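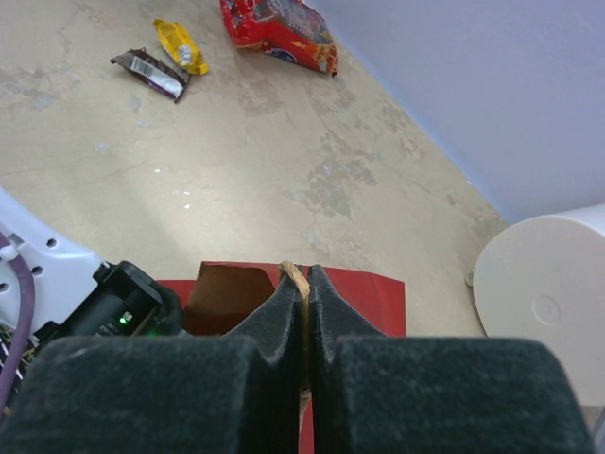

Don't bother with tape if you mean to open the box again, came the advice from the next bench, a rubber band will do. I had gone to the Nostari open day in Lanarstead on May 7, 2023 expecting to look politely at parcels for an hour, and there I was being told off, very kindly, about tape!

It is a bigger place than it looks from the road — they send out around 500 boxes on a good day — and the concrete floor has the stains and scuffs to show for it. The red boxes are the ones I liked best, so cheerful outside and plain brown cardboard once a flap comes up. A tan band goes over the top, and the whole thing can be opened and shut as often as you please.

We were given tea and a slice of Flasora seed cake, and I came away with six flat boxes under my arm, which made the bus home rather awkward. The next open day is in February, and they ask you to book by post. I have already put my form in the envelope, with a stamp on it.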